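# Counting parts at Stosness: notes from a conversation on stock records
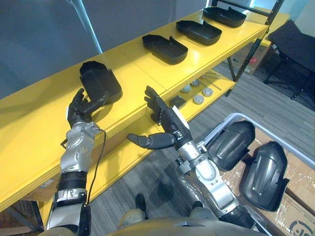
*Black plastic covers on a yellow shelf.*

Stellan Amundsen has kept stock records for small moulding firms long enough to distrust most of them. He now looks after the parts ledger at Caldeira, which supplies plastic housings from its site at Stosness, and we spoke on Tuesday, January 8, 2019, a week after the year-end count.

The December count came out 6 pieces short on a line of 3000. Amundsen does not regard this as a good result. "The difference is small, but I can't say which day it arose," he said. "If I can't date an error I can't correct the procedure that made it."

His view is that most errors enter at the point of booking. A batch is finished, the card is filled in, and the card reaches the office the next morning. During that interval the ledger and the shelf disagree. Caldeira used to reconcile the two once a year. It now checks 10 part numbers every working day, chosen by value and by how often they move.

"People call it extra work. It replaced two days of shutdown," Amundsen said. The daily check takes one clerk, who is given the part number and location but not the expected quantity. "If you print the figure on the sheet, you get the figure back."

The ledger runs on Claneo, a package he describes as adequate. It handles units of measure poorly. Clips bought by weight and issued by piece must be converted by hand, and he has asked for a fix twice. Rounding is set per part, which he prefers.

On scrap he was more direct. Rejected mouldings at the Skestisness site were for years written off at the end of the month in a single entry. "You could hide anything in that line, and I don't mean theft. Mostly it was miscounts." Each reject is now booked on the shift with one of four reason codes. He resisted a longer list, having seen one with an "other" code that took most of the entries.

I asked what tolerance he would accept. He allows 2 pieces per thousand on fasteners and none on finished housings. The shortfall from December is still open in the ledger, and he intends to leave it there until the January cards have been checked against the dispatch notes.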